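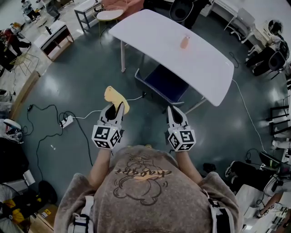

A cleaning sponge is a soft, porous block used with water to wipe tables, worktops and other hard surfaces. Household sponges are sold in many colours, yellow being common, and may be flat, rounded or curved to suit the hand.

Natural sponges come from sea animals, while most modern ones are made from cellulose or plastic foam. Cellulose stiffens as it dries and softens again in water. Foam stays soft — but it tends to crumble sooner.

For wiping a table, the sponge is wetted, wrung out and drawn across the top in overlapping strokes, finishing along the rim. It should be rinsed after use and left to dry in the open air.

See also: Dishcloth, Table, Scouring pad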